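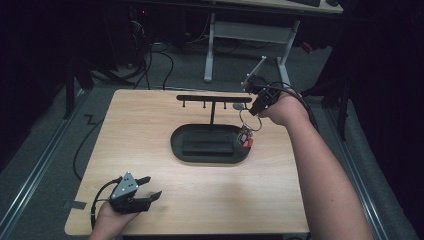 Colgadores, ganchos y bandejas: la galería de la entrada

Publicado el 18 nov 2022 por Khanyisile Matlala

Bienvenidos otra vez a este rincón de la casa que tanto me habéis pedido, el de las cosas pequeñas que viven junto a la puerta. Llevo tiempo queriendo reunirlas en una sola página, porque las preguntas me llegan sueltas (que si el colgador negro, que si dónde dejo las cartas, que si los llaveros no se enredan) y acabo contestando lo mismo en tres sitios distintos. Así que he juntado aquí el soporte de las llaves con unas cuantas notas, para quien esté montando su primer recibidor o para quien, como yo, disfrute una barbaridad cambiando de sitio las cosas que ya estaban bien.

El colgador en forma de T
Negro entero, con un solo poste fino y una barra plana arriba. Me gustan mucho los soportes así, de líneas sencillas, sobre una mesa de madera clara: el contraste hace que la vista vaya sola hacia ellos, y por la mañana, con el abrigo a medio poner, eso se agradece más de lo que parece.

Los tres ganchitos
Cuelgan por debajo de la barra, repartidos a lo largo. En casa tenemos una norma muy poco estricta: las llaves de diario en un extremo, las del trastero en el otro y en medio lo que vaya cayendo. La norma dura hasta el jueves de cada semana, más o menos, y luego alguien la recompone sin decir nada.

La aro metálico con sus etiquetas de colores
Roja, naranja y blanca, pequeñas y alegres. Yo soy muy partidaria de las etiquetas de color en los llaveros, sobre todo si en la familia hay varias puertas y varias memorias. Cada cual acaba inventando su código. El mío es rojo para lo urgente, naranja para casa de mi hermana y blanco para la llave que nadie recuerda qué abre pero que da pena tirar.

La bandeja ovalada
La base tiene el borde levantado, y a mí ese borde me parece media compra. En las bandejas completamente lisas las monedas ruedan, los botones se escapan y los tiques terminan detrás del mueble. Dentro lleva además un bloque rectangular negro que ocupa casi todo el hueco, de modo que conviene pensar en ella como un apoyo para cosas menudas y dejar los guantes y las gafas para otro sitio.

La mesa
Madera de un beige claro, sin mantel ni tapete. Durante años puse un camino de tela en la entrada y cada vez que alguien soltaba el bolso se venía todo detrás. Ahora la prefiero así, con la superficie a la vista y un paño a mano para el polvo, que en los muebles claros se disimula bastante bien (¡una alegría!).

Para quien esté buscando uno parecido, medid antes vuestro llavero más largo, colgando, desde el aro hasta la punta. Es un consejo de lo más tonto, pero mi primer colgador, uno que compré en enero en la tienda Latuheru, era tan bajito que las llaves se quedaban tumbadas en la base. Acabó en el cuarto de costura sujetando cintas, y ahí sigue, muy contento.

La próxima galería será la de los percheros de pared. Si tenéis alguno bonito, escribidme y lo vemos juntos.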